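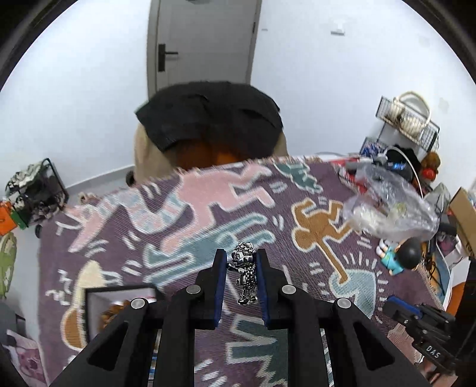
手持夹爪对比机械臂夹爪，Clusta第一轮结果出来了：小金属件还是手持的好使，但差距没有想的那么大

快讯，先发后改，数字以Clusta后面放出来的表格为准。

Clusta这周把手持夹爪和装在臂上的夹爪放一起比了一轮。地点在Grestgate，一整个下午加一个晚上，一共520次抓取。对象全是日常小东西，金属小人挂件、细圈、玩偶、塑料袋之类，一共9种。软的硬的都有，亮面的占了不少。

为什么挑亮面的？带队的Poonam Upadhyay说得很直接：以前几轮用的都是木块和纸盒，谁家的夹爪都能过，过完了也不知道该买哪个。这次就专门找难受的。镜面反光，个头小，还带链子，夹住以后链子往哪边甩说不准。

参加对比的三组，先列一下：

第一组，手持夹爪，人拿着操作，平行开合，指面贴蓝垫。两把同时用。
第二组，Śliwiński的桌面臂，配原厂两指夹爪，控制器用Anance。
第三组，还是Śliwiński那台臂，夹爪不换，控制器换成Clusta自己写的那套。

也就是说第二第三组硬件完全一样，差别只在控制器。这个设计我觉得挺好，上一次他们把夹爪和控制器一起换了，结果吵了好久，到底是谁的功劳说不清。

桌面没用灰毡。铺的是一块紫色的花毯子，上面全是卡通小人的图案。Upadhyay说花底对相机不友好，物体边缘和图案边缘混在一起，尤其是小件，正好一块儿测了。织物还会跟着走，夹爪指尖稍微压低一点就把布带起来，硬桌面上根本碰不到这种情况。

结果。先说总的。

手持组成功率最高，这个没人意外，毕竟后面是人手。臂加Anance第二，臂加自研控制器第三，但第三和第二差得很少，Clusta的人说在误差范围里，不打算拿这个说事。具体百分比他们没给，说要等录像全部复核完。我追问了两次，没给。行吧。

分开看比较有意思。

金属小人挂件：手持组基本稳。臂的两组主要是丢在最后那一下，指尖已经到位，合拢的时候小人转了个角度，链子先被夹住，身子在外面晃。这种算不算成功？现场讨论了半天。最后定的规则是，提起来以后保持住就算，夹到链子不算。Yuzuki Okabe对这条规则有意见，后面说。

玩偶：三组都没什么问题，大头的那种稍微麻烦，重心偏，抓身子会往下栽，抓头又太滑。手持组操作的人会自己换位置抓，臂不会换，第一次规划到哪里就是哪里。

塑料袋：全军覆没谈不上，但是都难看。透明的，皱的，相机给出来的深度一块有一块没有。Anance那边会在深度缺失的时候停住等下一帧，自研那套会直接用上一帧的值往下走，所以看起来快很多，但也更容易抓空。哪个好？看你要干什么。仓库里大概宁可慢一点。

细圈：全场最难的一项。 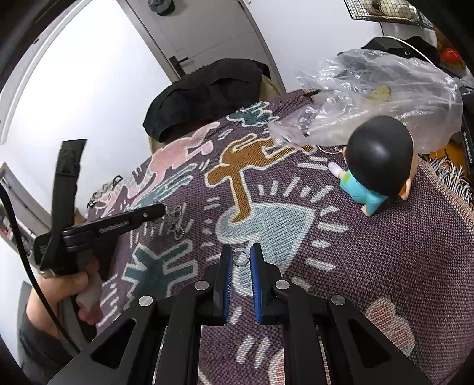
难点在厚度。圈本身很细，平放在毯子上几乎贴着布，夹爪下去要么碰到布要么碰不到圈。手持组的做法是斜着进，先用一边的垫子去蹭，等圈立起来一点再合。臂的两组都是垂直往下，Śliwiński那台臂的腕部倒是能转，但是规划器里没有斜进这个选项，想要得自己加。Okabe当晚就在笔记本上改，改到很晚，没赶上正式计数，所以这一轮的数据里还是只有垂直下抓。

垫子的事单独说一下，因为问的人多。

手持那两把用的是蓝色的垫，表面有一道一道的棱。Clusta内部有人认为细圈能抓起来主要靠棱，圈卡在棱上就不往外滑了。也有人认为跟棱没关系，是垫子有让量。他们本来想拿一副光面垫做对照，结果光面垫的尺寸订错了，装不上。下一轮补。所以现在谁要是跟你说“测试证明带棱的垫子好”，别信，没测。

臂上的原厂夹爪是另外一种指面，偏硬，没有换过。这也是Okabe提意见的地方之一。她的原话大意是，现在的对比里面混着两件事，一件是人和控制器的差别，一件是指面的差别，既然第二第三组都能做到只换一样，第一组和第二组之间为什么不行。她想把手持夹爪的那种垫子装到臂上再跑一遍。Upadhyay同意，但是说要先解决固定方式，两边的安装孔对不上，得做转接片。

规则的意见是另一条。Okabe觉得夹到链子也应该算，至少单独记一栏。理由是实际用的时候，挂件这种东西人也经常是捏着链子拿起来的，没有人规定必须捏身子。Upadhyay的意思是先按严的来，录像都在，以后想放宽可以重新数，反过来就不行了。最后按严的来。我个人站Okabe，不过不重要。

再说数据这块。

手持组录下来超过200段，是三组里面最多的，原因很简单，快。人拿着就抓，不用等规划不用等回零。臂的两组每次抓完都要回到起点，再加上急停了几回，时间全耗在那里了。急停里有一回是夹爪把毯子一角拎起来了，玩偶跟着滑，离桌边不远，操作员手快拍了停。没坏东西。

三组次数不一样多，所以不能直接拿成功的个数比，只能比比率，这点转发的时候请务必带上。上次就有人拿个数做了张图，传得到处都是，Clusta的人现在提起来还生气。

相机。

手持夹爪上的相机是跟着手走的，离物体近，小件拍得清楚。臂的两组用腕部相机加一台固定的俯视相机，固定那台架得高，亮面小件在画面里就一小团反光，识别经常跳到毯子的图案上去。有一段录像里臂很认真地去抓毯子上的一只卡通脚，抓了好几下，在场的人都笑了。后来把俯视相机往下挪了一截，好一些，但是没有全部重跑，只有后半段的数据是挪过以后的。这个他们会在表里标出来。

灯也调过一次。一开始顶灯直打，塑料袋和金属件一片白，后来关掉一排。关灯以前的那些算不算？算，也标。

延迟方面，自研控制器比Anance快，肉眼能看出来。但是快的代价前面讲了，抓空多。Anance慢在每一步都确认，有时候确认到你着急。Clusta负责写控制器的同事听完结果的反应是“我可以加个确认”，Upadhyay说那你就又写出一个Anance来了。全场比较安静。

Śliwiński那边有没有表态？发了邮件，回得很快，说原厂夹爪本来就不建议用在这么薄的东西上，他们另有一副细指的，可以寄来试。有没有收费没说。Clusta打算收下，放进下一轮。Anance没回，截稿时候没回，回了我补在文末。

手感问题，好几个人轮着拿手持夹爪，反馈不太一样。手小的觉得全开的时候指头够着费劲，手大的没感觉。有人抓到后面手腕酸，动作明显变形，合拢变得很猛，小人被挤得弹出去。所以晚上那一段换人换得勤。臂不会累，这句话虽然像废话，但是看趋势的时候要考虑进去：手持组的成功率是往下走的，臂的两组从头到尾基本平的。Upadhyay认为把疲劳那段去掉以后手持组会更高，Okabe认为不该去掉，人累了也是这套方法的一部份。又吵。两种算法都会放出来。

至于买哪个，很多读者就关心这个。Clusta没有给推荐，我只能把听到的转一下：如果目的是攒数据，手持的两把就够开工，便宜，搬起来也方便；如果最后要在臂上跑，那早晚得面对指面不一样的问题，用手持录下来的斜着进的动作，臂上现在的规划器做不出来，录了也白录，至少暂时白录。这句是Okabe说的，Upadhyay在旁边补了一句“不算白录，算存着”。

下一轮的安排，目前知道的：

光面垫对照，尺寸重新订。
臂上换蓝垫，等转接片。
规划器加斜进，Okabe再写，写完先在细圈上跑。
Śliwiński的细指夹爪，到货就上。
俯视相机位置固定下来，中途不再挪。
毯子保留。有人提议换素色的，被否了，说换了就没法跟这一轮比。

时间没定死，只说周一开会排。地点大概率还是Grestgate，那边晚上能用到比较晚，插座也够。

录像会不会公开？部分会。有人脸的要先处理，手和袖子入镜的不管。原始的力数据这次没有录全，手持那边本来就没有接力传感器，臂上接了，但是有一段时间戳对不上，他们还在修，修不好就只放对得上的部分。想要的可以先给Clusta写信排队，别来问我，我这儿没有。

更正一处：稍早发在短讯栏里的那条写的是“三台臂对比”，错了，臂只有一台，三组是指三种配置。短讯已改。

Anance如有回复，更新在这行下面。

（更新）Anance回了，很短：等一帧的时长可以在设置里调，默认值偏保守，问Clusta用的是不是默认。Clusta说是默认。那么下一轮清单再加一条，Anance调短等待时间重跑塑料袋。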